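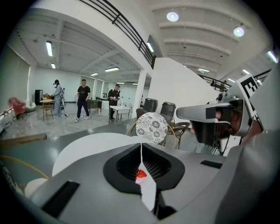
Rattan always goes first, according to Josée Perron, and anyone who wants a pair of chairs instead of one had better not wander off for coffee to think it over. She missed out in January. Still sore about it.

So, the Wedovell housewares floor is getting its fall refill, doors open to the public 20 September 2018, and the setting out is under way. Big open hall, shiny light gray floor, things going up in small groups so you can see them together. Woven rattan chairs with brown curved frames, a pair. A round plate propped up in front of them, light gray with a darker gray pattern, flowers and dots. Two black cylindrical containers behind, lighter at the rims.

That corner is the one people asked for after the January floor, when plates were all laid flat on a long table by the loading door and you had to lean over to see a pattern. Plates stand up this time. Chairs go with the plates, more or less, meaning the gray things are near the brown things and the blue things are somewhere else. Textiles are along the back wall, lamps to the left of them, or that was the plan as of this morning.

The numbers, for those who like them. 2622 items on the stock list, down a bit from winter. 97 of them are chairs. Some 21 sellers, most of them small, a few back for a second time. Lomelum has the rattan and is bringing more of it than before, including a low bench that did not arrive in time for January. Mabula has plates and bowls. Akero has storage — baskets, bins, boxes with lids — and is sharing its space with a linen seller who signed up late.

Prices are set by the sellers, not by the hall. No haggling before four in the afternoon, same as last time, and after four it is up to whoever is standing at the table. Plates can be bought singly. Chairs too, unless the ticket says pair, in which case both go or neither does. There was an argument over this in January, a loud one, and the wording on the tickets has been changed becuase of it. It now says SOLD AS PAIR in capitals.

Perron's other complaint was the wrapping. Plates went out in one sheet of newspaper and hers had a chip in it by the time she got to the bus. Wedovell says there is a proper packing table now, by the side exit, with padded paper and boxes in three sizes. Free for anything bought on the day. Bring your own bag though, the hall is not giving those out.

A word on the rattan, for anyone new to it. Sit in the chair before you pay. Woven seats should give a little and come back. Run a hand under the arm and along the back where the weave is tied off, loose ends there will catch a sweater. Lomelum says its chairs are for indoors and covered porches only, and it will not take back one that has been left out in the rain. It will re-weave a seat for a fee, allow a couple of weeks. Cushions are extra. The cushions are not great, frankly, buy those elsewhere.

Mabula's plates come in two sizes. The larger is meant for serving or for display and does not fit in most dishwashers, we tried one in ours and had to take the whole bottom rack out. Stands are sold separatly and they run out, so ask for one when you pick the plate, not when you pay. The gray patterns are new for fall. The green from January is finished and will not be made again, a few are left and Mabula has put them at the end of the table at a lower price.

Getting there: front entrance on the street side, ramp on the left. Parking behind the building fills up early and the lot across the road is closed for resurfacing. Big pieces can be held at the hall until closing the next day with a deposit. After that they go back on the floor. Delivery inside town only, book it at the desk before you leave, there is one van and it does two runs.

Hours are ten to seven. Cards at most tables, cash only at the linen table and at the coffee cart. Strollers fine, dogs no.

The floor plan may shift again before opening. Akero wants to be nearer the door and the lamp people do not want to be moved a third time. We will update this page if the layout changes, and the printed map at the front desk will be the right one either way.

Correction: an earlier version of this item said Lomelum was bringing tables. It is not. Chairs and the bench only.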